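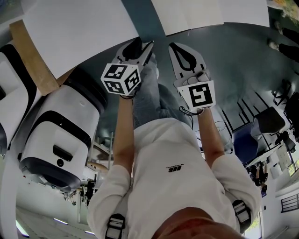 Binley Adult Literacy Program
Progress Report to the Schwerdtfeger Fund
Reporting period ending February

Summary of activity

Enrollment at the close of the period stood at 74 learners across the Binley and Ferine sites. Evening classes at Ferine began on schedule and are now full. The daytime class at Binley has places available, and we have asked the local job center to refer suitable applicants.

Of the learners enrolled, 14 completed the first-level reading assessment during the period. The remainder are expected to sit it before the summer break. Attendance fell in January, mainly on account of bus cancellations on the Ferine route, and has since recovered.

Materials

The grant paid for 500 copies of the revised workbook, printed by Bridilero. Delivery was delayed when the first proofs were found to have two chapters in the wrong order. The printer corrected the error at no charge. Workbooks are now in use at both sites, and tutors have asked for larger type in the section on filling out forms. This change will be made at the next printing.

Staffing

Two tutor positions were filled. One position, for math support at Binley, remains open and has been advertised again at the same rate of pay.

Budget

Spending is within the approved amount. Room rental at Ferine was higher than planned, and the difference was met from the travel line. We request the Fund's approval to carry the unspent portion of the tutor salary line into the next period.

Next period

A second evening class will open at Ferine at 6:30 p.m., subject to room availability. Assessment results for all learners will be included in the next report.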